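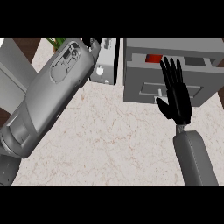
티켓 2120: 인물 문서 "Selma Kelmendi"의 출생 연도와 활동 기간이 페이지마다 다르게 표시됨

분류: 배우·영화인 인물 데이터
우선순위: 보통
상태: 해결됨 (후속 작업 1건 남음)
접수: Hiba Azar
담당: Devendra Nigam
검토: Tipene Gilchrist

접수 내용

Imirar 인물 사전에서 배우 Selma Kelmendi 항목을 열면 본문 첫 줄에는 1931년생으로 나오는데 오른쪽 요약 상자에는 1934년생으로 나옵니다. 출연작 목록 맨 위에 있는 첫 무대 작품은 1949년입니다. 요약 상자를 따르면 열다섯 살에 순회 극단의 정식 단원이 된 셈인데, 본문에는 열여덟 살에 극단에 들어갔다고 적혀 있습니다.

활동 기간도 맞지 않습니다. 본문은 1949년부터 1988년까지, 요약 상자는 1952년부터 1988년까지입니다. 독자 두 분이 같은 문제로 메일을 보냈고, 그중 한 분은 극단 프로그램 사본을 첨부했습니다. 사본은 이 티켓에 올려 두었습니다.

재현 방법

1. 로그아웃 상태에서 인물 검색창에 Kelmendi를 입력한다.
2. 검색 결과에서 배우 항목을 연다.
3. 본문 첫 문단과 요약 상자의 생년을 비교한다.
4. 같은 항목을 모바일 보기로 연다. 모바일에서는 요약 상자가 접혀 있고, 펼치면 1934가 나온다.

로그인해도 결과는 같습니다. 브라우저 세 가지에서 확인했습니다.

처리 기록

Devendra Nigam
재현됩니다. 본문은 편집기에서 직접 쓴 글이고 요약 상자는 Premby 테이블에서 값을 가져옵니다. 테이블을 열어 보니 birth_year가 1934로 들어가 있습니다. 변경 이력에는 2월 일괄 가져오기가 마지막으로 남아 있고, 그 전 값은 1931이었습니다. 우선 캐시를 비우고 다시 불러왔지만 달라진 것은 없습니다.

Devendra Nigam
가져오기 원본 파일을 확인했습니다. Sandhu 목록에 Selma Kelmendi라는 이름이 두 줄 있습니다. 한 줄은 우리 항목의 배우이고, 다른 한 줄은 1934년생 의상 담당자입니다. 가져오기 스크립트가 이름만으로 대조해서 나중에 나온 줄이 앞줄을 덮어썼습니다. 활동 시작 연도 1952도 의상 담당자 쪽 값입니다. 종료 연도는 두 사람이 우연히 같습니다.

Hiba Azar
그러면 출연작 목록에도 섞인 것이 있을까요? 1957년과 1960년 작품 두 편이 배우의 다른 작품들과 제작사가 전혀 다릅니다. 전부터 있던 것인지는 모르겠습니다.

Devendra Nigam
맞습니다. 두 편 모두 의상 담당자의 작업입니다. 출연작은 덮어쓰지 않고 추가하는 방식이라 기존 목록에 그대로 붙었습니다. 출연작에서 이 두 편을 빼고, 배우의 생년은 1931, 활동 시작은 1949로 되돌리려고 합니다. 되돌리기 전에 출처 확인을 부탁드립니다.

Aarti Joshi
출처 확인 결과입니다.

생년: 교구 세례 기록과 결혼 신고서 모두 1931년. 1962년 잡지 인터뷰에는 본인이 "서른이 안 되었다"고 말한 대목이 있지만, 당시 홍보용으로 나이를 줄인 경우가 많아 근거로 쓰지 않았습니다.
극단 입단: 독자가 보낸 프로그램은 1949년 가을 공연의 것이고, 배역표 끝에서 두 번째 줄에 이름이 있습니다. 결혼 전 성으로 적혀 있어 검색에 안 걸렸던 것 같습니다.
형제: 본문에 "언니"라고 된 사람은 쌍둥이 자매입니다. 세례 기록의 날짜가 같습니다. 본문도 고쳐야 합니다.
입단 전 경력: 통조림 공장에서 일했다는 문장은 회고록에 나옵니다. 기간은 나오지 않으니 "2년간"이라는 표현은 빼 주세요.

Devendra Nigam
세 가지 모두 반영했습니다. birth_year 1931, active_from 1949로 수정했고 잘못 붙은 두 편은 삭제했습니다. 의상 담당자는 새 인물 번호를 발급해 별도 항목으로 만들었습니다. 현재는 한 문단짜리 초안입니다. 두 항목 위에 동명이인 안내문도 넣었습니다.

Tipene Gilchrist
검토하면서 보니 모바일 보기에는 아직 1934가 나옵니다. 데스크톱은 정상입니다.

Devendra Nigam
모바일은 Pellach 색인을 따로 읽습니다. 색인은 항목이 저장될 때만 갱신되는데, 저는 테이블만 고치고 항목은 저장하지 않았습니다. 항목을 열어 변경 없이 한 번 저장하니 1931로 바뀌었습니다. 앞으로 테이블 값을 직접 고친 경우에는 항목 저장까지 해야 합니다. 작업 안내서의 해당 부분에 한 줄 추가했습니다.

Tipene Gilchrist
확인했습니다. 같은 원인으로 바뀐 다른 인물은 없는지요?

Devendra Nigam
2월 가져오기에서 처리한 인물은 3000명입니다. 원본 파일에서 이름이 겹치는 경우만 뽑으니 42건입니다. 이 중 대부분은 같은 사람이 배우와 감독으로 두 번 올라온 것이라 값이 같습니다. 생년이 서로 다른 것은 이 건을 포함해 일곱 건이고, 나머지 여섯 건은 아래와 같이 처리했습니다.

네 건: 이전 값으로 복원, 항목 저장 완료
한 건: 새 값이 맞음. 이전 값은 오타였음
한 건: 판단 보류. 무성영화 시기 배우로, 사망 기사와 묘비의 생년이 다름. Aarti Joshi에게 넘김

스크립트는 이름과 생년이 모두 일치할 때만 갱신하도록 고쳤습니다. 하나라도 다르면 건너뛰고 검토 목록에 남깁니다. 시험용으로 500줄을 돌렸고 잘못 덮어쓴 항목은 없었습니다. 생년이 비어 있는 인물은 전부 검토 목록으로 가기 때문에 당분간 목록이 길어질 수 있습니다.

Hiba Azar
데스크톱과 모바일 모두 1931, 활동 기간 1949~1988로 보입니다. 쌍둥이 자매로 수정된 것도 확인했습니다. 메일을 보낸 두 분께 답장했습니다. 프로그램 사본을 보내신 분이 항목에 실어도 된다고 하셨는데, 원본 소장처를 여쭤보고 답을 기다리고 있습니다.

종료 메모

원인: 가져오기 스크립트가 이름만으로 인물을 대조하여 동명이인의 값을 덮어씀
조치: 값 복원, 출연작 두 편 삭제, 인물 분리, 스크립트 대조 조건 변경, 모바일 색인 갱신
남은 일: 판단 보류 한 건의 생년 확인 (담당 Aarti Joshi)
종료일: 2021년 3월 3일
종료 처리: Tipene Gilchrist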